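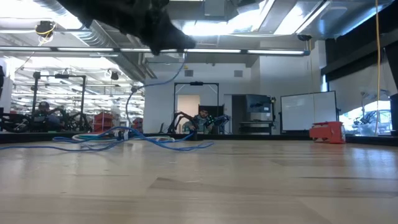 Cable work at the wood table. Blue coil at left, arm coming in up top.

Gripper bake-off, part one: cables

Quick one from the bench team before the break. Yvonne Hulme asked for a page, she gets a page. Sorry for the shorthand.

So. We said in the last issue we'd stop testing fingers on blocks and cups and go to something that fights back. Cable fights back. Cable is the worst. No fixed shape, snags on itself, slides out of a pinch if you look at it wrong. Every customer who has come through Firkunmont this year has asked about it in the first ten minutes, usually right after asking about the price.

Three finger sets on the list. The Hernix pointed set, hard tips, narrow. The Clegg pads, soft face, wide. And the Edden tips, which are sort of in between and which half of us thought would win before we'd plugged anything in. Same arms for all of them, same controller settings, same operators as far as we could manage it. Teleop only. No learned policies in this round, please stop asking, that's part two.

The tasks, short version:

Pick one strand out of a loose coil and lift it clear.
Hand a spool from the right arm to the left.
Put a plug down where you meant to put it down.
Pull the coil apart into something a person could use.

564 attempts logged. Some thrown out, mostly for operators talking to each other and forgetting to hit the pedal. You know who you are.

Strand picking first. Hernix ahead, and not by a little. The narrow tips get in between loops where the pads just shove the whole pile sideways. Downside, they mark soft insulation if the grip force is up. We dropped the force limit to 50 percent after the first morning and the marking mostly went away, and so did a few of the good grasps. Fair trade I think. Clegg pads hardly ever got a single strand on the first go. What they got was three strands and a long argument.

Spool handoff, other way around. Pads hold a spool like it's glued. Pointed tips want to touch it in two places and then it rolls. Operators learned to come in at the ends, not the middle, and that helped a lot, but it takes practise and we want numbers from people who haven't practiced. Edden tips fine here. Fine everywhere really. Never first, never last.

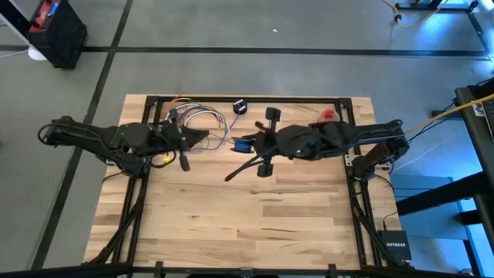
Both arms over the table with the blue spool and the coiled wires.

Plug placing. Everyone did better than expected, then everyone did worse when we moved the target closer to the rail. That one is on the arms and not the fingers. The wrist has to fold back on itself and the operator loses the feel for which way is down. Two people asked for a second view from the side. We're looking at a cheap wrist camera for the spring, more on that if the money comes through.

Pulling the coil apart. Not going to give a winner. Times were all over the place and depended way more on how the coil got dropped than on what was bolted to the wrist. One run done in under a minute, next one, same fingers, same operator, given up on. We need a better way to reset the pile. Right now the method is "pick it up and drop it" and that isn't a method. If anyone has done this properly somewhere else, write to us, we'll buy the coffee.

Other stuff in no order:

Latency was ok. More than 101 of the log entries have a comment about lag but when we checked, nearly all of those were from one station and it was a bad USB hub. Swapped. Comments stopped.

Finger swap takes way too long on the Clegg mount. 2 tiny screws and you can't reach either one with the arm at home pose. We've told them.

Cable dressing on the arms themselves. Yes we know it's funny, testing cables with cables hanging off everything. Keep a hand free for the arm wiring when you swap fingers, and check the slack at the outer joint before you hit enable.

Grip tape is not allowed on the fingers during scored runs. It was never allowed. It's now written on the sheet in large letters.

People asked which one to order. Depends what you pick up all day. Thin single wires, Hernix, and watch the force. Spools, boxes, bigger housings, Clegg. If you have one arm pair and it has to do a bit of everything and you can't be swaping fingers between jobs, get the Edden and live with it. Personally I'd get the Hernix and train people to use them, but Yvonne disagrees and she signs the orders.

Part two in February. Same tasks, same three sets, recorded demos feeding a policy, so we can find out whether the fingers that are nicest for people are also nicest for the model. My guess is no. There's a sign-up sheet for operators by the door, new hands especially welcome, no experience needed, we'd really prefer that you have none.

Raw log and the force settings are in the shared folder under grippers. File is sorted by station, then by finger set. Column headings are bad, fixing them next week. Corrections to the bench team inbox please, and not to me in the hallway.

Sent 30 December 2022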